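Brodero Table 100

Desk for small rooms, music work and writing
Made to order in our workshop. Delivered flat with all screws and one hex key.

Width: 100 cm
Height: 69 cm, measured to the upper face of the top
Top: solid ash, oiled
Legs: ash, 4 pieces, each with a leveling foot
Frame: steel, powder coated, in black or gray
Guarantee: 3 years on the frame and the joints

Overview

The Brodero Table was first drawn for a customer who lived in one room and wanted to have in it a bed, a piano stool and a place to work. He could not find a desk that was narrow enough and still did not shake. We made one for him, then one for his sister, and after that we put it into our catalog.

It is a simple table. It has no drawers and no shelf above it, and the height cannot be changed after it is built. What we have tried to do well is the stiffness. When you play a keyboard or write by hand with some pressure, a light desk starts to move from side to side, and after one hour this becomes tiring. In the Brodero the steel frame goes all the way around under the top and is bolted to each leg in two directions. Please do not leave out the second bolt, even if the table already feels firm without it.

The height

Most office desks are higher than ours. We have chosen 69 cm after we tried different heights with people in the workshop, and we found that for playing and for typing the lower table lets the shoulders rest. If you are a tall person, or if your chair has thick arms, please measure before you order. Sit on your own chair, let the arms hang, bend the elbows, and measure from the floor to the under side of the forearm. If the result is much higher than our table, ask us for the longer legs. They cost the same, but they need one more week.

The wood

We buy ash from Asico, a sawmill which we visit ourselves two times in the year, usually in February and again after the summer. The boards are dried slowly and then they rest in our storage until they have the same moisture as a heated room. Ash is a light wood with a strong grain. Every top is different - some have a brown line in the middle of the board, and we do not sort these out, as we find them beautiful. If you prefer a quiet, even top, write this in the comment field of your order and we will select for you as well as we can.

The top is finished with two coats of hard oil. It will become a little more yellow with the years. Objects which stay always in the same place can leave a lighter area under them, so it is good to move things from time to time in the first months.

The frame

The frames are welded by Fedoruk, a small metal shop in the same street as ours. Black is the standard color. Gray is available at no extra price. The surface is slightly rough to the touch, and it hides fingerprints better than a smooth one. Under the back edge there is a steel channel for cables, open at both ends, so that a plug with a power brick can also be laid inside it. The channel is removable with two screws if you want to use the desk in the middle of a room.

Assembly

1. Lay the top with the good face down on a blanket.
2. Place the frame on it. The side with the cable channel goes to the back edge. The back edge has a small pencil mark.
3. Put in all the frame screws by hand first and tighten them only when the last one is in.
4. Bolt on the legs, two bolts for each leg.
5. Turn the table over with a second person. Do not turn it on its legs by yourself, they can bend the bolts.
6. Level the feet.

After some weeks of heating in winter, please check the leg bolts once and tighten them if it is necessary.

Use in a home studio

Many of our customers make music, and they ask what can stand on the table. A short keyboard and a laptop fit next to each other. A long keyboard with full-size keys does not fit and we do not recommend to let it hang over the side. Small speakers are better on their own stands, as the table will carry the low notes into the floor and to your neighbors. Low equipment, for example a flat panel with four rows of knobs, can lie directly on the wood, and at this table height the hand comes to it from above and not from the front. If your equipment has hard plastic feet, glue a bit of felt under them.
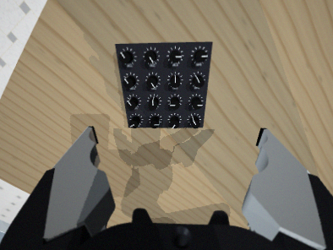 Care

Wipe with a cloth that is only a little damp. Dry after. For coffee and ink, use a drop of soap and do not rub across the grain. Once in a year you can put a thin coat of Brinness oil, which we sell in small cans, and remove everything that is not absorbed after fifteen minutes. Wash the used cloths with water and let them dry spread out in the open air. A cloth with oil that is pressed together in a bin can start to burn.

Please do not use furniture spray with silicone. It makes later repairs of the surface very difficult.

What customers wrote

"I use it for translation work and in the evening for my synthesizer. The first thing I noticed was that my tea does not make waves anymore. The assembly took me longer than expected, but only my fault, I had put the frame with the channel to the front." - Asanka Herath

"Good table, heavy for its size. The delivery man was not happy with my stairs. I would have liked a hook for headphones." - Kwan-ho Siu

The headphone hook is now available as an accessory. It is screwed into the frame, left or right, and no hole in the wood is needed.

Ordering and delivery

The price depends on the length of the legs and on the place of delivery, so please fill in the form and we will send you an offer by email. We answer in the morning, before the machines are turned on. Payment is by bank transfer, one half with the order and one half before delivery. The table comes in two boxes. Please open both on the same day and tell us soon if something was damaged on the way.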